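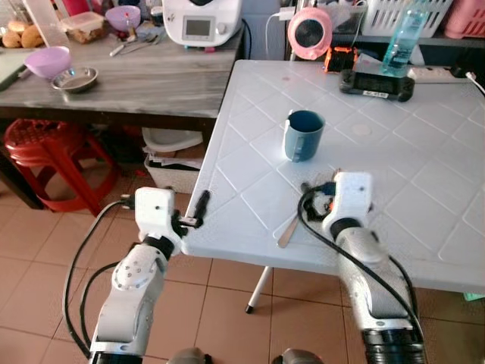
Domínguez wrote back overnight that the mug set is "basically done" and we should move on to the next object. I don't agree, and I want the reasons down before the numbers go on anybody's slide.

2026-05-27, bench notes, table station

Where we are. The April target was 3,000 teleop episodes on the table, both arms, mug somewhere in reach, with clutter. We have them. The count is the one thing in this project I trust, and it's the thing I care least about. Domínguez is reading the count off the Vamden dashboard, and the dashboard calls an episode good if the operator pressed the good button. That is all it knows.

Pulled a stack of episodes at random this morning and watched them at normal speed with the action trace next to the video. Slow going. Notes as I went:

The mug is nearly always near the middle of the table. The protocol says to vary it. The reset sheet says "place mug within the marked area," and there are no marks on this table, because tape won't hold on the molded lattice and we gave up on it. So operators put it back where it's comfortable to reach, every time. A policy that ignores the camera and drives to the middle would score fine on our own validation split. I would like to see someone try that before we train anything bigger. It's a cheap baseline and it will be embarrassing or it won't.

Handle direction has the same problem. Handle left is way overrepresented in what I watched. I haven't done it properly for the full set, so no figure here. Somebody will want one. They can wait.

The lattice top. Flat things are a pain on it. The tan stick is the worst one we use: fingertips come down, touch the ridge next to it, and the operator backs off and tries again. Those retries are the most useful data in the set, in my opinion, and the Cillero export trims them. It looks for the last approach before the grasp and throws away what came earlier as "idle." It isn't idle. I turned the trim off on my copy and the episodes got longer and a good deal uglier, and I'd rather train on those.

Clutter. The idea was that the background stuff would rotate. Game console, bottle, power strip at the back, fan behind, kitchen things on the counter. In practice the objects on the table get shuffled a little and the rest sits where it sits. I'm not convinced we have "diverse household scenes," which is the phrase in the Skarkico write-up. We have one room with small edits. If the write-up said that I'd have no complaint.

White on white. Arms are white, grippers are white, table is white. The segmentation step in Vamden loses the gripper edge against the tabletop when the light is flat, and then the contact labels drift. Saw it in 2 of the episodes I pulled, bad enough that I'd drop them. Black fingers are fine, it's the housing. Somebody suggested colored tape on the housing. I'm against it until we know whether the policy will just learn the tape.

Cables. The loops off the top of the grippers swing into view on fast wrist turns. Probably harmless. Writing it down because the last time I wrote "probably harmless" it was the clock offset, and that cost us most of a month.

On the clock offset: fixed, supposedly. Checked by tapping a fingertip on the table and lining up the joint current with the video. Left arm good. Right arm lags by 2 frames on older episodes and looks right on the newer ones. I can't find where the change happened. Nothing in the config history. Until somebody finds it, I don't want old and new mixed in the same training run.

The two-arm question. Supposed to be a bimanual set. In a lot of what I watched, one arm does the job and the other hovers. Hovering is an action too, and the model will learn it very well. I'd split these out and call them what they are. Domínguez says the second arm "provides context." I don't know what that means.

What I'd do, in order of how much I believe in it:

Run the blind baseline, no camera input, same split. One afternoon.

Draw start positions from a script and show them to the operator on the monitor before each reset. Stop asking people to be random.

Keep the retries. Talk to Cillero about a flag for the trim, off by default.

Hold out one whole setup, different table, for evaluation. A smooth one if we can get it.

Re-collect a small batch with the mug pushed out toward the edges and handle every which way. 6 sessions would tell us something.

None of this is hard. It does mean telling Skarkico that the set is not finished, and I'd guess that's the real objection.

Left the station powered down, trim-off copy is in my folder with the date in the name. Please don't merge it into main yet. Still to check: whether the left wrist camera was refocused after the gripper swap. The log says yes and the pictures look soft to me.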